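Tampo de bancada Irine, madeira clara

Faz quase 20 anos que vendo material para oficina e confesso que tenho um fraquinho por tampos. O Irine entrou no catálogo em agosto e já fiquei com um para mim! É de madeira clara, com o veio bem à vista, e aguenta a minha confusão do costume: alicates, peças soltas, a taça onde vou deitando os parafusos (e às vezes as chaves do carro...).

Vem só o tampo, sem pernas. Eu montei o meu nos cavaletes Gough, que ficam firmes e se arrumam num instante, mas quem já tiver uma estrutura Hullel pode aproveitá-la, os furos batem certo. Se quiser prender um torno ou outro equipamento na borda, use grampos com proteção de borracha para não marcar a madeira.

Acabamento: sai daqui lixado e com 2 demãos de óleo Grindex. Uma vez por ano passo uma lixa de grão 400, muito de leve, limpo o pó e dou mais uma demão. Cola seca sai com uma espátula de plástico, café nem por isso, limpe logo!

Preço: 377 euros, com IVA. Os portes são à parte, porque isto pesa, e a transportadora entrega à porta do prédio (para subir escadas, peça ajuda a um amigo e pague-lhe o almoço). 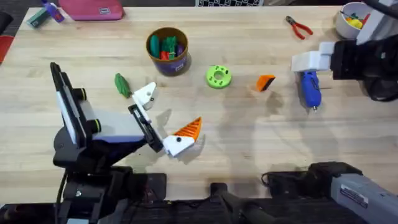

Se precisar de uma medida fora do normal, escreva-me antes de encomendar. Corto à medida sem problema, só que os tampos cortados já não têm troca.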